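Equipment planning, second pass
5 December 2024

Okay, writing this down before I lose the thread, because the order list has to go to Noreen before the break and I keep having the same argument with myself in the hallway. Béla, Aqeel, please scribble on this wherever you think I'm wrong (you will anyway).

Where we stand. The January money is smaller than I hoped but it's real money, and we can split it over 2 orders if the first one goes in early. Noreen was very clear that whatever we don't commit in the first order gets looked at again, and I've been here long enough to know what "looked at again" means. So the first order should be the stuff we can't work without, and the nice-to-haves go second.

Grippers

I went in thinking we should buy the Triline hands with the soft fingers and be done with it. They're lovely! Nilmini had the loaner for a while and she still talks about it. But one Triline hand costs as much as a whole box of the plain parallel ones from Sesisum, and after this week on the cleanup tasks I'm less sure the hand is our problem. The dustpan is a good test for this. Long flat handle, nothing fancy, and the stock fingers are a sensible shape for it. What I keep fussing with is where along the handle to take hold, and that's a question for us, not for a purchase order.

So my vote for now: spare finger sets, 10 of them, plus two spare mounting brackets. Finger pads are cheap and we go through them. I'd put one Triline hand on the second list and see if it survives.

I pulled up the view from the dustpan and brush setup while I was writing this, mostly to check what we've got sitting on the mat and what we'd need to duplicate if we build a second station.

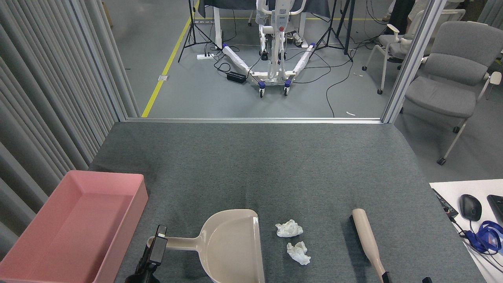 Second station, what it needs

The table itself. Carpet top again, please. I know Aqeel wants to try a hard top and I'm happy to try it on a scrap piece first, but I don't want two stations with different surfaces when we're comparing runs. Gray, same pile if Tarar still sells it. The quote I have from them is $248 for the carpet and underlay together, cut to size, and that quote runs out soon so somebody poke me.

Rail and posts. Silver aluminum, same as now. Soon-im thinks we have enough offcuts in the back to do one side, and she's going to measure. If she's right we only buy the uprights.

Props. Dustpan, hand brush, a pink tray, and tissues by the case (crumpled ones don't get reused much, they go flat and then they behave differently). I'd buy three of each hard item all at once from the same batch. We got burned on the spray bottles when the shop changed the shape on us between orders and I'm still a little sore about it.

Power. This one's on me. We have power strips and adapters on the floor with cables going all over, and a second station on top of that would be silly. Nukholm does a drop-down reel that hangs from the ceiling track. Waiting on a price. If it's awful we do floor covers instead.

Chairs. No more chairs!

Arms

Short version: not this round. Béla makes a fair case for a second pair now, but the lead time he was given is 13 weeks, and we'd have them sitting in crates before the station is wired. I'd rather get the table built, move one arm across for a trial, and ask for the rest with some hours behind us. Béla, I know. Come argue.

What I did put in is the service kit for the wrists. Nilmini says hers sounded a bit gritty on the slow turns. I couldn't hear it, but she has better ears than me.

Still open
Price on the ceiling reel (me)
Offcuts measured (Soon-im)
Carpet quote extended or accepted (me, unless Noreen can just sign it)
Hard top test piece (Aqeel, no rush)
Does the service kit cover both wrists or do we need two kits? Nilmini is asking.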